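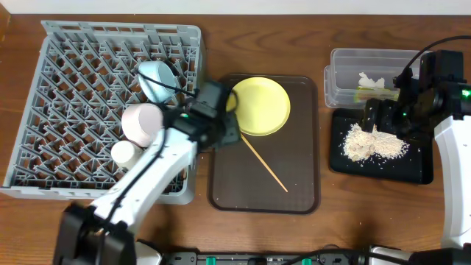
발데마르 잘레프스카
작성자 · 일반 회원 (Starkura 요금제)

제목: 예약 발송 메일이 두 번 발송됩니다
상태: 확인 중
제품: Prisex 뉴스레터 관리 도구

안녕하세요. 한국어가 모국어가 아니어서 표현이 어색할 수 있습니다. 양해를 부탁드립니다.

저는 Altau 동네 도서 모임의 소식지를 보내고 있습니다. 수신자는 144명입니다. 2023년 1월 19일에 예약한 소식지가 같은 내용으로 두 번 발송되었습니다. 발송 기록에는 한 번만 표시되지만, 회원 세 분이 두 통을 받았다고 저에게 알려 주셨습니다. 제 개인 주소에도 두 통이 도착했습니다. 두 메일의 도착 시각은 3분 차이가 납니다.

제가 시도한 것은 다음과 같습니다.

1. 예약을 취소하고 새로 만들었습니다. 시험 목록으로 보냈을 때 결과가 같았습니다.
2. 브라우저를 바꾸고 캐시를 삭제했습니다. 변화가 없었습니다.
3. 예약을 사용하지 않고 "지금 보내기"를 눌렀습니다. 이 경우에는 한 통만 왔습니다.

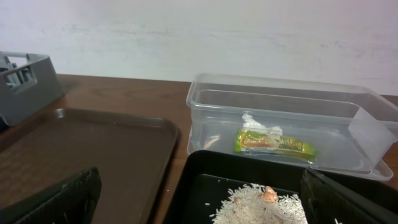

그래서 저는 예약 기능에만 문제가 있다고 생각합니다. 시간대 설정도 확인했습니다. 계정의 시간대는 서울이고, 목록의 시간대는 비어 있었습니다. 목록에도 서울을 넣고 저장했습니다만, 페이지를 다시 열면 또 비어 있습니다. 오류 메시지는 나오지 않고, 화면 아래에 코드 199만 잠깐 보입니다. 도움말에서 이 코드를 검색했지만 설명을 찾지 못했습니다.

그리고 한 가지 더 있습니다. 지난번에 Texier 양식에서 주소록을 가져왔습니다. 그때 중복 주소를 합치겠다는 질문에 "예"를 선택했습니다. 이것이 관계가 있는지 저는 잘 모르겠습니다. 주소록을 파일로 내려받아 확인했을 때 중복된 주소는 없었습니다.

다음 소식지는 3월 호입니다. 그 전까지는 직접 보내기를 사용하겠습니다. 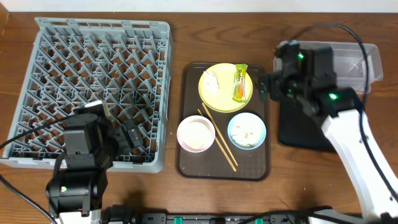 고객지원팀: 자세히 적어 주셔서 감사합니다. 코드 199는 목록 설정이 저장되지 않았을 때 표시됩니다. 목록의 시간대가 비어 있으면 예약이 계정 기준과 기본값 기준으로 각각 등록될 수 있습니다. 목록을 복제하신 뒤 새 목록에서 시간대를 먼저 저장하고, 시험 예약을 한 번 해 주시겠습니까? 기존 목록은 삭제하지 말아 주십시오.

잘레프스카: 답변 감사합니다. 새 목록에서는 시간대가 저장되었고, 시험 메일도 한 통만 왔습니다. 기존 목록은 그대로 두었습니다. 수신 거부를 하신 분들의 기록도 새 목록으로 같이 옮겨졌는지 확인해 주실 수 있습니까?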